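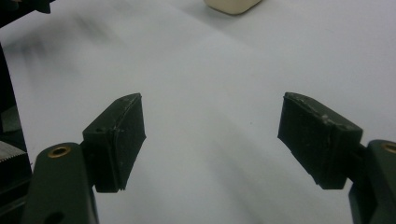 Gripper fingers open over a white tabletop.

Products > Circuit Protection > Fuse Holders > Talitz Inline Blade Fuse Holder

November
By the Petersen product desk

Talitz Inline Blade Fuse Holder, Sealed, for Standard Blade Fuses

The Talitz is a sealed inline holder for one standard blade fuse. It is made by Ernstead and stocked by Petersen at the Skultcombe warehouse. It is meant for low-voltage DC wiring in cars, trucks, trailers, boats and small farm equipment, wherever a single circuit needs its own fuse and there is no free slot in the fuse box.

The holder is rated for 32 volts DC. Do not use it on household wiring or on any AC line. The current limit depends on the wire supplied with it, and the limit for each version is printed on the bag label and in the data sheet. Fuses are sold separately.

Construction

The body and cap are molded in black glass-filled nylon. The cap is held to the body by a short strap, so it stays with the holder when you open it. A silicone ring inside the cap seals against the body when the latch is closed. Each wire leaves the body through its own rubber seal.

The contacts are tin-plated copper alloy. They are crimped to the wire at the factory and locked into the body with a plastic wedge. The wedge can be pulled with a small flat screwdriver if a contact has to be replaced. Spare contacts and seals are listed under Accessories.

A flat tab on the back of the body takes a single screw or a cable tie. The screw is not included. The tab can be cut off with side cutters if space is tight, and the seal is not affected.

Versions

The Talitz comes in 13 versions. They differ in wire gauge, wire color and lead length. The body, cap and contacts look the same from the outside in all of them, so check the part number on the wire tag before you install one, especially if you keep several gauges in the same drawer.

Light gauge versions are for switch feeds, LED lamps, radios and sensors. Middle gauge versions suit work lights, horns and small pumps. Heavy gauge versions are for blower motors, compressors and accessory sockets. All versions are supplied as a closed loop of wire. Cut the loop where you need to, which lets you have one long lead and one short one if that works better for your layout.

Red wire is standard. Black, yellow and orange are held in stock for the middle gauge only. Wire insulation is cross-linked polyethylene on the heavy gauge versions and thin-wall PVC on the rest.

Choosing the right version

Start with the load. Find the current it draws in normal running and pick a fuse a little above that. Then choose a holder whose wire can carry more than the fuse rating. The fuse must be the weakest part of the circuit. A large fuse in a light gauge holder will let the wire overheat before the fuse opens.

Long cable runs need heavier wire to keep the voltage drop down. If the rest of the run is heavier than the holder leads, use a stepped butt splice and keep the holder leads short. Motors pull more current at startup than they do in running, and a fuse picked on running current alone may open each time the motor starts.

Installation

Disconnect the battery before you start. Mount the holder as close to the battery or supply point as you can. Everything between the supply and the fuse is unprotected.

Cut the loop, strip the ends and join them with crimped splices. Adhesive-lined heat shrink is recommended outdoors and anywhere near road spray. Mount the body with the wires leaving downward or to the side. Leave enough slack that the wires do not pull on the seals, and clip the leads to something solid within a hand's width of the body.

Push the fuse in until it stops, press the cap down and check that the latch clicks on both sides. Reconnect the battery last.

Do not fill the cap with grease. A thin film of dielectric grease on the ring is fine. Petroleum grease will swell the silicone and the cap will stop closing properly.

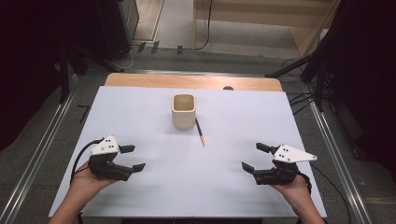 Can the Talitz be used with mini blade fuses?
It takes standard blade fuses only. A mini fuse will sit loose between the contacts and may overheat, so order the separate Ernstead mini holder for those.

Replacement and care

The ring in the cap should be looked at whenever the fuse is changed. If it is flattened, nicked or hard, fit a new one. Rings are sold in packs of ten. Contacts that have gone dull can be wiped clean. Contacts that are blue, pitted or loose should be replaced along with the wire behind them, as heat damage usually runs a little way up the conductor.

If a fuse opens more than once, find the fault before you fit another. Do not go up a rating to make the problem go away.

Packing

Standard versions are packed singly in a clear bag with a printed label, or in trade boxes of fifty without individual bags. Trade boxes carry one label on the end panel and a data sheet inside the lid. Mixed trade boxes are not available.

Custom leads

Ernstead will build the Talitz with your choice of lead length, wire color and terminals on the free ends. The minimum for a custom build is 1,000 pieces of one design. Send a drawing or a finished sample. A first set of parts is made for your approval, and the main run does not begin until you have signed it off. Printed wire markers can be added at the same time. Custom parts cannot be returned unless they differ from the approved sample.

Stock and shipping

Petersen keeps over 700 circuit protection part numbers at Skultcombe, and all red Talitz versions are normally on the shelf. Orders placed before 2 p.m. leave the same working day. The yellow and orange versions come in with the monthly delivery from Ernstead and sometimes run out toward the end of the month. Back orders are shipped when stock arrives unless you ask us to cancel.

Unused holders in original packing can be returned for credit. Holders with a cut loop cannot.

Accessories

Cap ring, silicone, pack of ten
Wire seal, light, middle or heavy gauge
Contact, tin-plated, loose
Locking wedge
Stepped butt splice, adhesive-lined
Fuse puller, plastic

Contact Petersen sales, Skultcombe | Copyright Petersen | Back to top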